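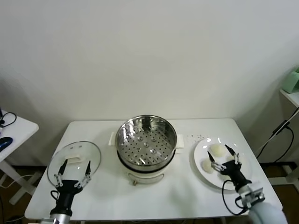 One former member of the Handenel Kitchen Robotics Club, writing in the club's yearly booklet, remarked that a whole spring spent on dumplings and buns had taught her more about patience than about motors, and that she would happily do it again. Plenty of members seem to feel the same way, and the remark is often repeated to newcomers on their first evening.

The **Handenel Kitchen Robotics Club** is a student club at Handenel College, open to anyone enrolled there, whatever they happen to be studying. Its members teach two-armed robots to do small jobs around food: lifting lids, moving buns to and from a steamer, setting things down on plates, and (in a good year) tidying up afterward. It is best known for the Steamer Project, which grew out of a class assignment and has since become the main thing most people join for.

## History

The club began as an evening offshoot of an introductory automation class. Students in that class were asked to choose a household chore and break it into steps a machine could follow, and one group chose steaming buns, mostly because they were hungry when they chose it. The assignment ended in May, but the group kept coming back, and by September they had asked the college for a room and a small budget of their own.

In its early days the club had 7 members and a single arm, shared with the daytime class and usually needed elsewhere. A second arm came two years later, and with it the style of work the club still follows, with one gripper looking after the lid while the other looks after the food. Membership has grown a good deal and now stands at 78, though a regular evening draws far fewer than that, and exam season fewer still.

## The Steamer Project

The Steamer Project asks the robot to work at a table set with an electric steamer, its glass lid, and a plate of buns. The full task has 5 stages:

1. Take hold of the lid by its handle and set it aside.
2. Pick up a bun from the plate without squashing it.
3. Lower the bun into the basket and let go.
4. Repeat until the plate is clear.
5. Put the lid back on.

Written out like that it sounds like an afternoon's work, and new members nearly always guess that it will be. The lid is usually the first thing to humble them. Clear glass is hard for a camera to make out, and a lid leaning at a slightly different angle from last time can throw off a motion that worked beautifully an hour before. The buns bring troubles of their own, being soft, rounded and fond of sticking to whatever touches them. Members practice on foam stand-ins before they move on to real ones, and there is a long-running, good-natured argument over whether the foam helps or only teaches bad habits.

Much of the teaching is done by demonstration. A member guides the arms through the task by hand control, the motions are recorded, and the recordings are used to train the program that later runs by itself. During one especially busy spring the club recorded 171 demonstrations, which remains its record for a single term. Each one is logged in a shared notebook along with the pilot's comments, and the comments (some of them quite grumpy) are a favorite thing to read aloud at the end-of-year supper.

## Teaching and membership

No experience is needed to join. New members spend their first weeks in pairs, learning how to stop the arms safely before they learn how to start them. After that they may join the lid group, the bun group, or the group that looks after the software, a homegrown set of programs called Tikus. Switching groups is easy and rather encouraged.

Students who want course credit can write up their work as a term project, provided that they keep a log and give a short talk.

## Competition

Each spring the club takes part in the Gagnon Cup, a friendly meet for student teams held in the town of Skinberg. Teams are given a kitchen task and a fixed time to finish it, with points for neatness as well as speed. Handenel has tended to do better on neatness. Its runs are slow, careful affairs, and the home supporters have learned to bring snacks.

## See also

- Gagnon Cup
- Tikus (software)
- Learning from demonstration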